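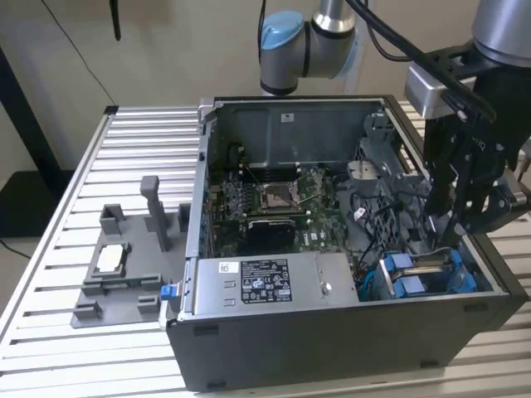
1st August. Demonstration bench, visitors' afternoon

The workshop received a party from Ukthorpe this afternoon to see the desktop dismantling work carried out under the Joseph project. The bench was set for the first visit in the same arrangement as for the February review, with the Dell tower on its side, open face up, and the small parts fixture to its left. No changes to the layout are proposed before the next visit.

The programme was in three parts: a short talk on the purpose of the work, a run at half speed, and questions. The talk overran by 13 minutes. Colleagues presenting in future are asked to leave out the history of the Zusis software, which can be given as a handout.

The order of work shown to visitors was memory first, then the drive caddy. The power supply was left in place throughout. Visitors asked why the gripper approaches the caddy from above and to the right; the answer given was that this keeps the arm clear of the cables by the mesh panel. A drawing of the approach path should be put up on the wall board.

Settings for the run, for reference:
Pause between moves: 500 ms
Pause before closing on a part: 2000 ms
The longer pause was chosen for the benefit of those watching and should be taken out again before ordinary work resumes.

Questions were mostly on quantities. Claslow has told us to expect some 2000 units in the first delivery, all desktop towers, though not all of one make. It was explained that each new case pattern requires its own taught positions, and that the present set covers this model only. One visitor wished to know whether laptops could be handled. They cannot at present — the matter was noted and no undertaking was given.

To be done: reset the pauses; print larger labels for the stop buttons; confirm with Ukthorpe whether the second party still wishes to come in the morning.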